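The Lutheran church in Briltow has 115 members on its rolls, and its pastor says that in a town of 3,502 people that still makes it the largest congregation. The Catholic parish comes next. After that the numbers get harder to pin down.

"People ask me what religion Briltow is, and I don't have a short answer," she said in her office on a morning in June. "My grandparents would have said Lutheran and left it at that."

She has served the church for nine years and grew up in Sodach, one valley over, where the families were mostly Methodist. The two towns rarely mixed on religious matters when she was a child. Marriages between them were talked about for months.

That changed when the packing plant on Bundgaard Road began hiring from outside the county. The new families included Pentecostals from Guatemala, who rented the old grange hall and later bought it. A small Muslim group meets for Friday prayers in a storefront.

"The Pentecostal service runs longer than ours and it's fuller," the pastor said. "On a normal week I have 60 people in the pews. They have to bring in folding chairs."

Her own members are older, and she buried more of them last year than she baptized. She does not think the church will close, but she expects to share a pastor with Sodach before she retires.

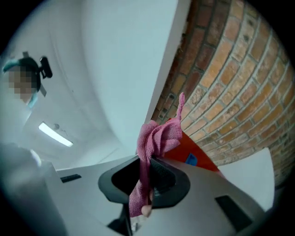 She also thinks membership rolls tell only part of the story. Many residents who belong to no church still come at Christmas, or call her when a parent dies. "They'll say they aren't religious, and then they know every verse of the hymn," she said.

The congregations now hold 2 shared meals a year, one in spring and one after harvest. The first was awkward — everyone sat with their own group — and the food ran out early. Attendance has grown since then, and the next meal will be at the grange hall.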